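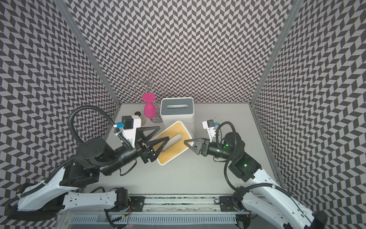
I have owned exactly one tissue box cover in my adult life that I didn't want to hide when company came, and it took me until this year to find it. White body, pale wood lid. I keep it a little crooked on the table, at an angle to everything else, and every time I straighten it I end up turning it back.

My editor thought this was too small a subject for a home feature. I think she's wrong (hi!) and I have 30 years of runny noses behind me to prove it. I get colds the way other people get parking tickets. From the first frost until April there is a box of tissues within reach of wherever I'm sitting, and for most of that time it was the supermarket cardboard kind, printed with hydrangeas or seashells or, one terrible winter, golf.

My grandmother had a crocheted cover, peach, with a ruffle. My first apartment had a mirrored one that showed every fingerprint. Then came a Hebden in gray felt, which I loved for a week – it slumped. You'd pull a tissue and the whole thing would come up off the table with it, and you'd be standing there mid-sneeze with a felt sack hanging from your hand.

That's the real test, by the way. Forget looks for a minute. Can you get a tissue out one-handed, half asleep, without dragging the box along? Weight helps, and so does the shape of the slot. Too wide and the next tissue falls back inside, so you're fishing around with two fingers. Too narrow and it tears, and you get a sad little corner.

I went to Falletti to look at covers, thinking I'd be in and out. I was there for an hour. They had a marble one I could barely lift and a brass one priced like a bicycle. The salesperson told me wooden lids sell best by far, and I can see why. Wood on top of white looks calm. It goes with a lamp, a stack of mail, a mug you meant to take to the kitchen two days ago.

The Kavodach catalog runs to 959 items this season and six of them are tissue covers, all more or less handsome. My cousin in Wurnasberg swears by a square one that stands on its end and takes up no room at all. I tried that style and kept knocking it over with my elbow, so for me it's the long low kind or nothing.

A few things I've picked up along the way. Measure your tissues before you buy, and I mean the actual box you bring home, which may be shorter than you think. Wipe a wood lid with a barely damp cloth and dry it right after. If the tissues sink as the box empties, fold up a dish towel and slip it underneath. And you can spend up to 60 dollars and feel fine about it, in my opinion, but past that you should probably be buying a chair.

Mine lives in the living room. The bathroom still has the golf one.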